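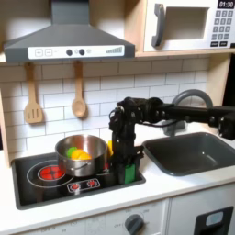 Setting up a play kitchen as a practice bench for a small arm

A toy kitchen makes a good test bench. The parts are already to scale for a hobby arm, and it costs far less than building fixtures. We run ours at the Terneck shared workshop.

What you need

A servo arm with a two-finger gripper
A play kitchen with a recessed stovetop and sink
A small metal saucepan and some toy vegetables
4 clamps
Masking tape and a marker

Step 1. Fix the kitchen down

Clamp the kitchen to the bench before you do anything else. If it creeps even a few millimetres, your saved positions are useless. Press on the counter at each end and check for rocking.

Step 2. Mount the arm

Mount the arm on the sink side so it reaches across to the stove. Move it through its full travel by hand with the power off. The tap is the part it will hit first, so set a safe height above the spout and save it as your home position. Leave enough slack in the cable for the elbow to fold.

Step 3. Pad the fingers

Bare fingers slide off polished steel. We use green pads, which are also easy to pick out against a black stovetop.

Step 4. Mark the pot

Put the pot towards the back of the stovetop and mark its outline with tape. Load it with a couple of vegetables and lower the open gripper beside the wall, clear of the handle. Save that point as "approach". Close slowly and save the grip width.

Step 5. Run it

Start at 27 per cent speed. Do 5 clean lifts in a row before going any faster. After that, set the counter to 100 and stay within reach of the power switch.

If the pot tips, grip lower. If the grip drifts over a session, let the servos cool and home the arm again.

Our bench is free after 6 on Wednesday. Please put the vegetables back in the tub marked Pryor.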